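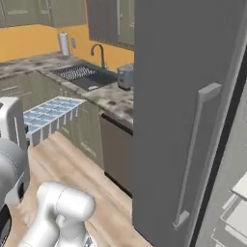
Trodley Kitchen Pack, reviewed
September 28, 2026

I wanted to dislike this less than I did. We bought the Trodley pack in March because our real demonstrations were slow to collect and the sales page promised we could stop. You teleoperate a simulated arm through rendered kitchens, the software records every joint and camera, and then it multiplies your runs by swapping layouts and finishes. One person, one afternoon, 3000 episodes. That was the pitch.

The kitchens do look good. Sage-green cabinets, a mustard wall, speckled countertops, a paper towel roll by the outlet. My complaint is with what gets recorded in them.

We ran the fridge task, which is where most of our policies fall apart. I drove 391 episodes myself with the bundled Hulme controller and kept 217. The rest went in the trash, mostly for grasps that slid through the handle or a door that swung open after a light brush from the wrist. The built-in success check passed nearly all of them. If you trust that check, you are training on junk, and the multiplier will happily make more of it.

The variation is thin too. Cabinet colors change, floors change, the toaster moves. Door stiffness comes in 4 settings and I could barely tell two of them apart. A learner doesn't need another shade of green. It needs a seal that sticks and a handle that's a little loose.

Some things are fine. Replay is quick, timestamps line up across streams, and export to Fusto worked the first time. Exporting to Grestov dropped the gripper channel until I renamed it by hand - support knew about this and sent me a forum link.

The controller is light and the trigger is mushy. After an hour my thumb hurt and my episodes got worse, and you can see it in the paths.

Would I buy it again? For pretraining, maybe, at a discount, with somebody watching every source episode before it gets multiplied. As a replacement for real doors, no. We're back to collecting on the actual fridge, slowly, and using Trodley to practice operators before they touch it.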